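Against the Undated Manual
Posted Fri 9 October

A product manual without a revision date is a defective part. I would go further and say that it should be treated as one at goods-in, with a rejection note and a request for replacement.

My own department keeps 3410 manuals on a shared drive. Stojan Grgić and I went through a portion of them in February, looking for the maintenance schedule of a Borkance circulation pump. We found five files with the same title. They gave two different intervals for replacing the shaft seal: 2000 hours in three of them, and "annually" in the others. None carried a date. The file system dates recorded when someone had last copied the folder, and the page counts were identical.

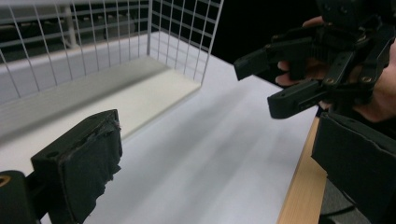

The usual defence is that the current version is always on the maker's website. This assumes that the reader owns the current product. Most people who open a manual own an old one. A pump bought before a change of seal material needs the instructions written for that seal, and the newest document may be wrong for it. What the reader wants is the version that matches the serial number, and a date is the cheapest way of finding it.

Shirin Ghaffari, who edited technical documents at Geltinow for a long time, disagrees with me on one point. She holds that a version number is enough, and that a date makes a sound document look stale. Customers would ring up to ask whether a manual four years old could still be trusted. I accept that they did. The answer to such a call is "yes", and it takes less time than the search described above. A version number also says nothing about order once the scheme changes, and schemes do change. Osotow went from letters to numbers and then back to letters, so that revision C may be either older or newer than revision 4.

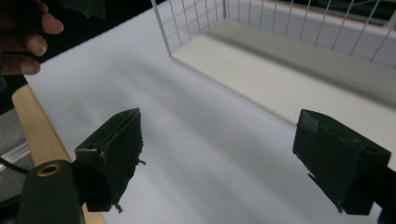
There is a second omission, nearly as common, and that is the change list. A date says that something is different. It doesn't say what. Half a page at the front, giving the section number and the old and new values, would do. Writers tell me that legal departments dislike it, on the grounds that a list of corrections is a list of admitted errors. The errors exist in either case, and the reader with both copies open can find them by comparing line by line.

My proposal is modest. Print the date of issue on the cover and in the footer of every page, with the year in full. State the range of serial numbers covered. Keep the superseded files available under their own dates. Purchasing departments could write these terms into their orders, and ours has now done so for pumps and valves. Motors are still under discussion.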